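Chapter 4
Walls and Their Finishes

In this chapter you will learn to:
tell the common wall finishes apart
work out why a finish has failed
measure a room and order materials for it
write a short finish schedule

Key terms: substrate, key, float, set coat, render, efflorescence, finish schedule

4.1 What a finish does

Every interior wall has two parts that matter to the finisher. The first is the substrate, the solid material behind: brick, block, concrete, timber lath or sheet lining. The second is whatever has been put over it. A finish evens out the substrate, gives it a colour, and takes the daily knocks from chairs, bags and hands. In older houses it also slows draughts, and in some buildings it is part of the fire rating.

Finishes are grouped by texture first and by material second. A smooth finish shows every fault in the work beneath it, especially where a window throws light along the wall. A rough finish hides small hollows and hairline cracks, but it collects dust and is hard to patch neatly. Most rough finishes are pale, as the shadows in the texture already darken the wall a little.
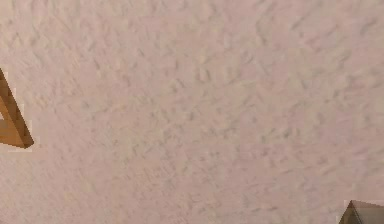
Figure 4.1 Rough, stucco-like finish in a pale off-white.

The direction of the marks in a textured coat usually follows the movement of the tool. A worker who changes direction halfway across a wall leaves a patch that may not be noticed until the lights are on. For this reason a textured wall is worked in one go, from one end to the other, with no stop for lunch.

4.2 A case to follow through the chapter

The exercises in this chapter refer to a small house renovation at Lumbao, a former railway settlement on the inland side of the range. The house was built with solid brick walls and lime plaster. Kirsty Niven, the plasterer in charge of the job, kept a daily notebook, and parts of it are reprinted at the end of the chapter.

On the first morning she tapped the walls of every room with the handle of a trowel and marked the hollow areas in chalk. She found 17 of them. Most were under windowsills, where rain had been getting in behind the frames. The sound of a hollow area is dull and slightly loose, and with practice it can be picked out from across the room.

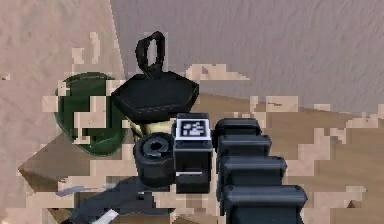
Hollow plaster has lost its key, meaning its grip on the wall behind. It can sometimes be held with adhesive, but in this house the lime had turned to powder and the loose areas had to come off. Niven cut each one back to sound material with square edges, brushed out the dust and dampened the brick before the new coat went on. Dry brick draws the water out of fresh plaster too quickly — the coat then shrinks and cracks.

The first coat was left scratched so that the next would hold. The final finish was chosen room by room. The kitchen and bathroom were finished smooth for ease of cleaning. The owners asked for texture in the front rooms, on some walls only.

4.3 Where two finishes meet

It is common to use a rough finish on one wall and a plain one on the next. The change should fall at an internal corner, where the eye expects a line. Finish the textured wall first, let it set, and clean the corner with a damp brush before painting the plain wall beside it.
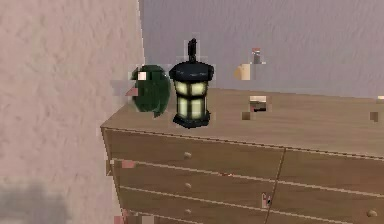
Figure 4.2 A textured wall meeting a pale back wall, with a wooden dresser placed against both.

Furniture needs a small gap from a textured wall. A heavy piece pushed hard against it will crush the high points and leave a line of bare marks when it is moved.

Check your understanding

1. Explain why dry brick is dampened before plastering.
2. Name one advantage and one drawback of a rough finish.
3. Tap three walls in your own building and record what you hear.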